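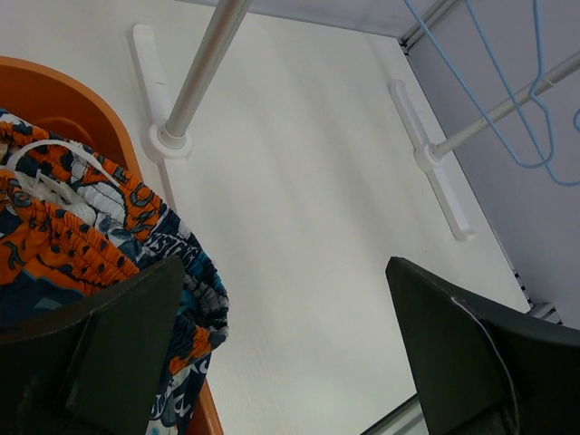 Lukian Holovko thinks I should have deleted the comment the morning it went up. He wrote to me after my last post and said that a shop page isn't a town square, the owner pays for it with her time, and she can take down whatever she likes. He runs two pages himself, so I took it seriously, but I still disagree.

For anyone who missed that post, I look after the Facebook page and the newsletter for Vevari, a small housewares shop in Wurkedham. In December a customer left a long comment under a photo of our holiday hours. She had ordered a set of bowls, they came late, one was chipped, and her two emails had gone unanswered. All of it was true. The emails had gone to an old address that was still listed on the contact page.

I answered in public with an apology and a phone number. She called, we sent a new bowl, and she left the comment where it was. By then it had 140 replies under it. A few were from people with the same email problem, and those were useful. Most were people arguing with each other about shipping.

Lukian's point is that the 140 replies did more harm than the bowl. The page had a little under 2,000 followers at the time, and plenty of them only saw the shop's name because of that argument. I can't prove him wrong. We lost some followers that week and gained some, and I have no idea which of them buy bowls.

What I can say is what happened the other time. Two years ago, at a different job, my boss told me to remove a bad review from the page and block the man who wrote it. He came back under his wife's account with a screenshot of the deleted post, and the screenshot got passed around more than the review ever did. I spent 3 days on that and would rather not do it again.

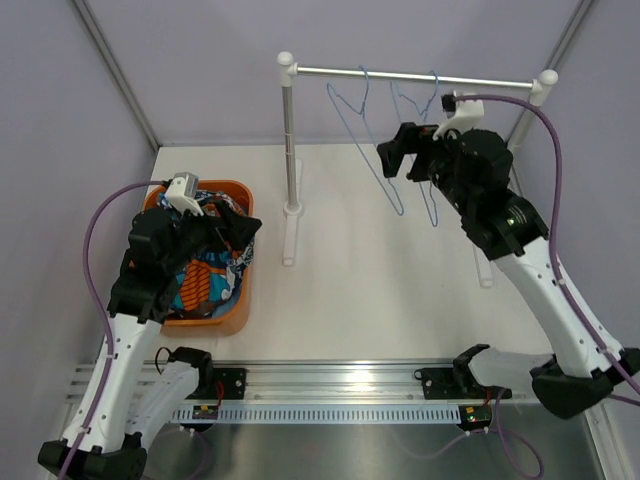 So the rule I wrote down for Vevari is short. Complaints stay up. Threats, slurs and people's home addresses come down right away, and I save a copy first. I reply once in public, then move it to phone or email. If strangers keep arguing after the customer is taken care of, I turn off new replies and say that I have done so.

The last part is new and I owe it to Zhenhua Gu, who left a comment here saying that leaving a thread open forever is a decision too. I hadn't thought of it that way. I had treated it as the neutral choice.

I also went through the old notifications, which I should have done when I started. There were 198 unread messages in the folder Facebook uses for people you aren't connected to. A lot of it was junk. Some were real questions about opening times, and one was from a woman asking if we still carried the blue Pullau mugs. I wrote back to her seven months late. We don't carry them, but she was nice about it.

The contact page has the right address now, and I send a test email to it on the first of each month. Next time I'll write about the newsletter, where the unsubscribe link has been giving me trouble.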